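I have now been told by three different people that a tablecloth makes a workroom friendlier. Omwood sells the idea, Lurorby sells the cloth, and anyone with a big white hall and a metal ceiling is supposed to feel grateful. I don't, much. Pink-and-white checks under fluorescent tubes still look to me like a picnic held in a depot.

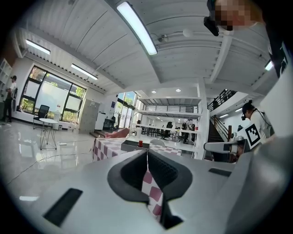

Dennis Tapley thinks I'm being a snob about it. Bare tables are miserable, he wrote, and a bit of pattern costs less than paint and comes off for the wash.

Fine, it comes off for the wash. Who washes it? A cloth in a shared room belongs to everyone, so it stays put until April and then goes in the bin. I would spend the money on the lamps first. One round white globe can't do much against a row of strip lights, and if you've got brick and a decent window you are already most of the way there.

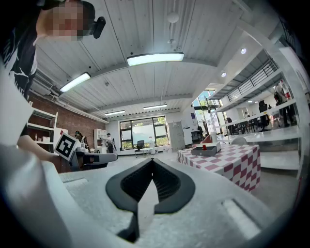 *Brick wall, white shelves, greenery outside the window.*

My other complaint is the little box with a drawer. Every table gets one sooner or later, and it is meant to keep the top clear. In my experience a drawer that size holds one thing you want and 15 you don't, and it spends its life pulled open.

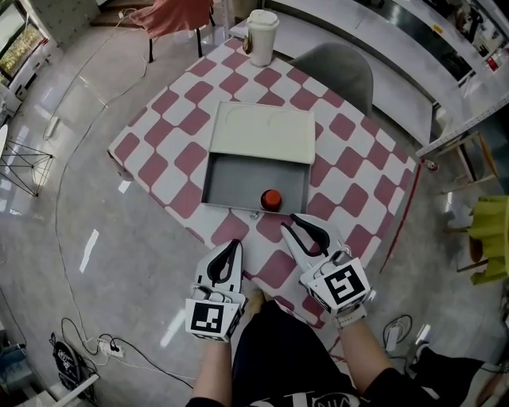 Then the coffee goes down beside it, and the clear top is gone by mid-morning. I'd take the box away for 30 days and see who asks for it back. The cloth can stay for Dennis.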